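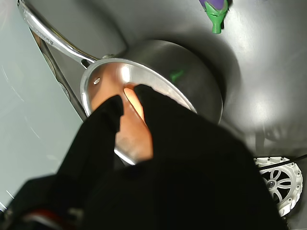 Section 2: Objects and Work Area

The cookware used in the Palness kitchen study was a stainless steel saucepan with a long metal handle. Its rounded wall and rolled rim limit access from the side, so items have to be lifted out through the top. Entries were kept in the Himico log, 227 in total, of which 184 concern the saucepan and its contents.

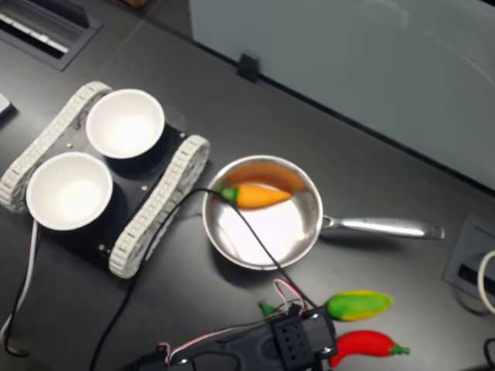
The remaining entries cover the toy vegetables and the white bowls. Pan position was recorded by the direction of the handle. Glare on the steel made the rim hard to mark in 5 entries, and these were left out of the table in Section 3.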